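Acoustic Treatment of a Shared Study Room: Reverberation Time Before and After Panel Installation

Getsemaní Villaseñor
Building Physics II, term project

1. Background

The ground-floor study room in Jaramillo Hall is used for group work in the daytime and for quiet study after 6 p.m. Students have complained for several semesters that conversations at one end can be followed word for word at the other. The room has a hard floor, painted masonry on three sides and single glazing on the fourth. This report estimates the reverberation time of the room, describes a low-cost set of absorbing panels, and compares the calculated result with measurements taken in February.

The question was limited to reverberation. Sound transmission from the corridor was left out, as were the ventilation noise and the effect of the door being propped open.

2. Method

Reverberation time (RT60) is the time needed for the sound level to drop by 60 dB after the source stops. In a room this size the full 60 dB drop is hard to observe above background noise, so the decay was read between -5 dB and -25 dB and multiplied by three (T20). The source was a balloon burst at head height. Three source positions and four receiver positions were used, giving twelve decays for each condition. Readings in the 125 Hz band were discarded because balloon bursts do not put enough energy there.

The room was empty of people apart from the operator. Chairs were left under the tables. All windows were closed. Bursts were recorded after 9 p.m., when the building is quietest.

Calculated values use the Sabine equation, RT60 = 0.161 V / A, where V is volume in cubic meters and A is total absorption in square meters. The volume is 252 cubic meters (10.5 m by 8 m by 3 m). Absorption coefficients for floor, masonry and glass were taken from the tables in the course reader. Furniture was entered as a single lump value of 4 square meters, which is a guess and is discussed in section 5.

3. Untreated room

At 500 Hz the calculated absorption was 22.5 square meters, giving an RT60 of 1.80 s. The measured mean was 1.71 s. At 1000 Hz the calculated value was 1.62 s and the measured mean 1.58 s. Agreement at 2000 Hz was poorer, with a measured value 0.19 s below the calculated one. For a room used for speech, the target set in the assignment was 0.8 s or lower at 500 Hz and 1000 Hz.

4. Panel design

Two core materials were compared: Amavar mineral wool board and Lakden recycled polyester felt. The mineral wool has a higher coefficient at 500 Hz for the same thickness, but it has to be wrapped to keep fibers in and it was heavier to hang. The felt can be cut with a knife and left uncovered. The felt was chosen, at a thickness of 80 mm, on timber battens that leave an air gap of 50 mm behind it.

The installed area was 32 square meters, divided between the long wall opposite the windows and the rear wall. The ceiling would have been a better location acoustically, but the department did not allow fixings there. Panels start 0.9 m above the floor so that they are clear of chair backs.

Materials came to $2275, of which $1571 was felt. Battens, screws and adhesive made up the remainder. Labor was not charged. 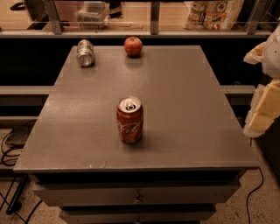 The measured mean after installation was 0.84 s at 500 Hz and 0.77 s at 1000 Hz. The second figure meets the target and the first misses it by 0.04 s. The calculated value at 500 Hz was 0.79 s. The spread between receiver positions also grew: before treatment the twelve readings at 500 Hz were within 0.11 s of each other, and afterward within 0.23 s.

5. Sources of error

Sabine's equation assumes an even sound field. With the absorption concentrated on two walls this assumption is weak, and it probably explains most of the larger spread. The two receiver positions near the windows gave the longest decays in every band.

The furniture value is uncertain. Changing it from 4 to 6 square meters lowers the untreated result at 500 Hz from 1.80 s to 1.65 s, so the close match in section 3 should not be given much weight. After treatment the same change makes a smaller difference.

Balloons were not identical and two bursts were repeated after the recording clipped.

6. Further work

Four square meters of felt remain from the order. They could be mounted on the short wall beside the door, and the 500 Hz measurement repeated with the same positions. A second set of readings with the room occupied would also be useful.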